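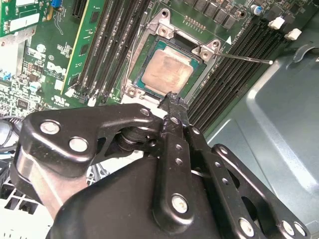
Processor socket, lever out, on a Dell motherboard.

How to run a lessons learned review when the project got canceled

Quick version of the thing I keep getting asked for. Wrote this between meetings in May, will tidy up later. It's for a canceled or badly late IT project, mid size, where people are still around but already moving to other work. If yours finished fine, use the normal close-out template and go home.

I'll use Pinent as the running case. Pinent was meant to put dispatch for all our depots on one system. Inance was the supplier. It was stopped before the second site went live. I ran the review after. Some of it went well, some of it I'd do differently and I've marked where.

Before you start

Get the scope in writing. One page. Who asked for the review, what period it covers, who gets to read it. Ours said "the whole program", far too wide, and we lost two weeks arguing over whether procurement was in. Should have been in from the start. Put it in.

Get one sponsor who wasn't on the project board. Board members can be interviewed but they don't get to edit.

Ask for read access to everything now. Risk log, change log, board minutes, the business case and every revision of it, supplier letters. Access gets removed quietly when a project code closes. We had to get the Pinent shared drive restored from backup and one folder never came back.

Step 1. Build the timeline first

Before any interviews. Seriously. If you interview first you get everyone's favorite story and you spend the rest of the review trying to fit the dates around it.

Open a spreadsheet. Columns: date, what happened, where it's written down, who knew at the time. That last column is the one that matters. Lots of reviews list what went wrong. Much harder to find out when somebody in the building first knew it.

Only put in things with a document behind them. Memory goes on a second tab. Move items across when you find the paper.

On Pinent the timeline showed the data migration was flagged red in the supplier's own weekly note long before it went amber in ours. Same week, same facts, two different colors. That was most of the review right there.

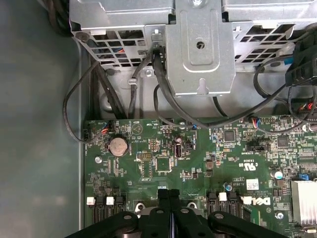
Keep the timeline short enough to print. If it runs past a few pages you're putting in every meeting. Take out the meetings where nothing got decided.

Then mark the decision points. Every time the board could have stopped, slowed down or changed course, put a line across the sheet. Those lines are your interview questions.

Step 2. Compare the business cases

Lay all versions side by side. Original, rebaselined, whatever came after. Look at three things only: cost, benefits, end date. Write down what changed and what reason was given at the time.

Ours started at 400 user licenses. Next version said 800. Last one said 1000, and the benefits figure hadn't moved at all. No note anywhere on why. When I asked, four people each thought somebody else had signed it off.

Don't write that up as a scandal. Just put the numbers in a small table and the document references next to them. Readers can do the rest.

Watch for benefits that get more vague as costs get more exact. "Saves 2 hours per shift" in version one turns into "improved shift working" in version three. Copy out the exact wording of each.

Step 3. Interviews

One person at a time. Forty five minutes, no recording, two of you in the room so one can take notes. Send the timeline a day ahead.

Ask:
What did you think was going to happen at this point?
Who did you tell?
What did they say?
What would you have needed to say it louder?

Don't ask "what went wrong". You get a speech.

Include the users. Depot staff on Pinent had a list of faults taped inside a cupboard door and it was better than the official defect log. Include the supplier too, even if the lawyers are nervous. Inance sent two people, both were straight with us, and both had lost arguments inside their own company that looked a lot like ours. Get the legal side cleared early, it took longer then the interviews did.

Send each person their notes back. They can correct facts. They can't take out opinions but they can ask not to be named next to them, and you should say yes.
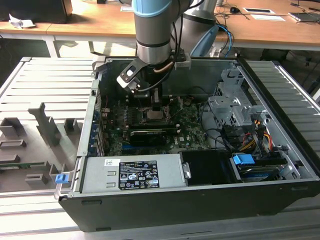
Chutima Rojanasak read a draft of this page and disagrees with me on the order. She'd do a handful of interviews before touching the timeline, just the junior people, as they know which documents are worth reading and which ones were written for show. Her review of Allel went that way and she reckons it saved her a month of reading status reports that said nothing. Fair point. If you've got a huge archive, try it her way. I'd still keep senior people until after.

Step 4. Sort what you've got

Three piles.

Things that would have hurt any project. Budget freeze, reorganization, a law changing. Note them, move on.

Things this project did to itself. Biggest pile usually.

Things the organization does to every project. This is the pile worth money and it's the one most likely to get cut from the final report. Ours had: no one can stop a project except the person who started it. Gateway reviews timed after the contract was signed. Project managers rotated out right before testing.

To find the third pile get the last couple of review reports out of the archive and read the recomendations. If yours match, say so and give the page numbers. I found the Duangkaew report, same finding as ours nearly word for word, accepted in full by the board of the day and never assigned to anyone. 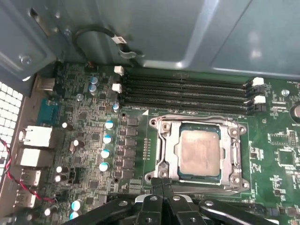

So assign them. Every recommendation needs a named post (a post, people leave), a date, and something you could go and look at to see if it's done. "Improve communication" fails on all counts. "Supplier weekly note goes to the board unedited, starting with the next contract" is fine.

Keep it to a small number. I put in far too many on Pinent and the easy ones got done.

Step 5. Write it up

Order that works:
One page summary, no acronyms
Timeline
The decision points, and what was known at each
Findings
Recommendations
List of documents and interviews at the back

Use posts in the text, leave names out. Past tense. No "it was felt that". Felt by who?

Say what went right as well, if it did. The training team on Pinent did good work and their material is being reused. It would have gone in the bin with everything else otherwise.

Give the draft to everyone who is criticised in it before it goes up. Ten working days, written comments, facts only. Log each comment and what you did with it. You will be glad of that log.

Step 6. Present it

Don't email it and hope. Get half an hour on the agenda, morning if you can. Spend five minutes on the timeline and the rest on the recommendations. Someone will want to reargue the cancelation. Let them have two minutes, then back to the list.

Then go find whoever is starting the next project and sit down with them. I did this for the depot scheduling replacement and got more changed over one coffee than from the whole report. They moved their first gateway forward to before contract signature.

Set a reminder for six months. Go back, check each recommendation against the thing you said you'd look at. Write half a page on what's done and what isn't, same distribution list.

Still to add: template for the timeline sheet, and a sample letter for the supplier. Ask if you need them sooner and I'll send what I've got.

Contact | Copyright and terms | Back to top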